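The Case for Tape

I have now read 41 pages of setup manual for the arm at Stimdale, and the word "table" appears in them once, in a warning about pinched fingers. I find this touching. The authors plainly believe in a world where furniture stays put.

Ours is a folding table with a marbled top, and every calibration we have done since November is a calibration of that table. Nudge a leg with your shoe and the gripper goes politely to where the pink disc used to be.

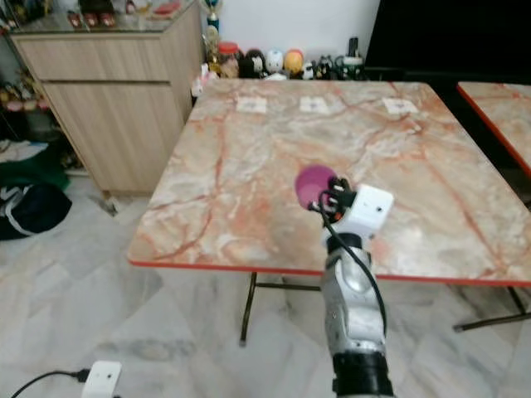 Dulce Ibarra wrote back that I was blaming the furniture for my own laziness, and that at Galindo they re-teach the home position every morning, 152 mornings so far, without complaint. Bolt the thing down, she added, or stop writing essays.

Fine. But a daily re-teach is a fix for people who enjoy mornings. I would put tape around the feet, check one known point before each run, and leave the joint offsets alone until that point is off twice. Most of the drift I have chased in software was a table leg, and I have the rewritten offsets to prove it. The tape is blue and it is already peeling.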